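**Desk cell at Enard is running again after a month of cable trouble**

The two-arm desk cell at Enard's shop in McGrath went back into regular use in July, and I got to spend a long morning with it. If you've been following these updates, you'll remember it had been dropping out in the middle of runs since spring. The left arm would be partway through a reach, the gripper would stop answering, and the whole cell would freeze with whatever it was holding still in its fingers. Not dangerous, just maddening — especially for the crew who had to clear the fault and start over.

The culprit was a gripper cable. I'd have bet money on software, and so would half the people I talked to, but the log told a pretty clear story once someone sorted it by arm position instead of by time. The cell had recorded 238 dropouts since the last full service, and nearly all of them came when the left arm was stretched out low with its wrist turned. That's the spot where the cable gets pulled tightest. The connector had been working itself loose a tiny bit with every stretch.

So the fix started with a new cable from Brasach (longer than the old one, which matters, and I'll get to that) and then turned into the full checkup the cell was overdue for anyway. I love it when a repair snowballs into a proper cleaning. The people doing it love it less!

First job was taking the left arm out of service. Power off at the controller, then a wait, then a hand under the forearm before the brake was released. These arms aren't huge but they do sag when they go limp, and a gripper that lands on the table fingers first is a gripper you'll be calibrating again. After that the old cable came off from the wrist back to the base, with a strip of tape stuck at each place it had been fastened. They also took a phone photo at every tie. I've taken enough things apart without doing that to respect it.

The new cable went on in the same order. The extra length leaves a wide, lazy bend near the base, so the arm can reach all the way across without tugging on anything. It looks a little sloppy if you like your cables flat and straight, and I'll admit I do. But the old cable was the neat one, and look where that got us.
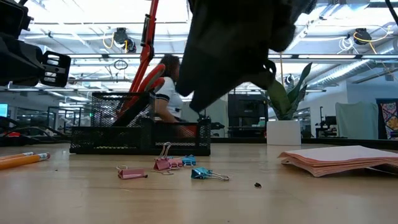

Fingertips came next. The pads on both grippers get a wipe with alcohol at the start of every shift, and they get swapped when the edges start to round over. This set had gone 1,761 cycles since it was fitted, well past the point where the crew normally changes them, mostly thanks to all the stopping and starting. Worn pads are sneaky. A pencil is easy enough, but a binder clip is small, it's slick, and it has wire handles that swing around just when you don't want them to. With rounded pads the arm closes on the clip, the clip rolls, and you get a miss that looks for all the world like a camera problem.

I asked why they run the cell on office supplies at all, and the reply was that the stuff is cheap, it comes in a lot of awkward shapes, and it fits on one table. Paper is the one everybody groans about. A stack of sticky notes that has started to curl is a different object from a fresh stack, as far as a gripper is concerned, and the curl changes from one day to the next with the humidity. They've stopped trying to flatten it.

Then the mounts. Each arm sits on a clamp that grips the rails along its side of the table, and the clamp bolts had been on my list of suspects back when I was still playing detective. They were fine on the right. On the left, one had backed off a quarter turn, which doesn't sound like much until you remember there's a long arm hanging off it. A little movement at the base is a lot of movement at the tips. The bolts were all brought up to the same setting with a torque wrench, in a crisscross pattern, and marked with a paint pen across the head and the clamp. If a line is broken the next time somebody checks, that bolt has turned. Simple, and I've since done the same on my drill press at home.

With the hardware back together, they moved on to teaching the arms where they are. I'd pictured something fancy. What happens is that each arm is sent to a handful of known points on the table, slowly, and somebody gets down at eye level and checks the gap with a feeler gauge. The points are close to the wood, so you creep the last bit at 25 percent speed with a thumb on the stop button. If the gap is off, you nudge the arm, save the new value, and go back to check the point before it. Going back is the part people skip, apparently. I'd skip it too. It's dull work and your knees hurt.

The left arm needed new values everywhere, no surprise, given that its base had been shifting. The right arm needed only one, over on the far side, and even that was small enough that the crew argued over whether to bother. They bothered.

Lighting got a look as well. The shop is bright overhead, which is great for people and not always great for shiny wire and mesh, where you get glare that shows up at one hour and not at another. The routine now is to leave the overhead lights at one setting all day and write it on the run sheet if anyone changes them. Before that, the afternoon results would drift and there'd be no record of why.

One more item on the checkup that I want to mention because I'd never have thought of it: debris. Bits of paper, crumbs from erasers, scraps of tape. The vision software can take a dark speck for something it ought to pick up, and then you have a very expensive arm reaching with great care for a piece of lint. The table gets brushed between batches, and the floor gets swept before the end of the day. The brushing takes maybe a minute, and it's the step that slides when people are busy.

Once all of that was signed off, they ran a test batch. Start in the middle, put the organizer between the arms, scatter the small pieces in front, and let the two of them work toward it from both sides. The trick with two arms is keeping them out of each other's way, and the cell does that by giving each one a zone plus a shared strip that only one arm may enter at a time. The handover is the slow bit. You'll see one gripper hang there, open, waiting for the other to back out, and it does look oddly polite. 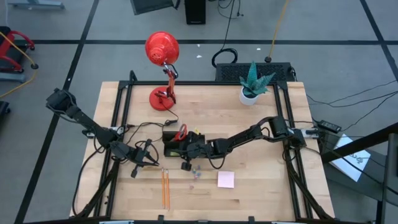

How often does the gripper cable need to be checked now that it's been replaced?

Every 114 hours of run time, according to the new service sheet. Someone stretches the arm out to its low, twisted position with the power off, looks along the cable for flat spots or a shiny patch where it's been rubbing, and gives the connector a gentle tug.

The test batch finished without a dropout, and the crew ran two more before lunch to be sure. The one miss I saw was on a clip, on the right side, and the arm went back and got it on the second try. I'm told a miss like that is normal and gets logged but not chased unless it repeats in the same spot.

A few changes are sticking. The service sheet now lives next to the cell and not in a drawer in the office (long overdue, if you ask me), spare pads and a spare Brasach cable are kept on the shelf, and the log gets sorted by arm position at the end of each month. The old cable has been tagged and sent down to the Budumska site, which runs a cell of the same layout and wants to cut the connector open. Their left arm has thrown a couple of the same faults, so they'd like to get ahead of it before their summer shutdown ends.

As for the right arm, its cable is the original one and it's the same age as the cable that failed. It gets a different pattern of bending, and so far there's no sign of trouble, so the plan is to leave it alone until the next full service. I'd have swapped it while everything was apart, but I don't pay for the parts. I'll stop by McGrath again when the second cable comes off and report back on what it looks like.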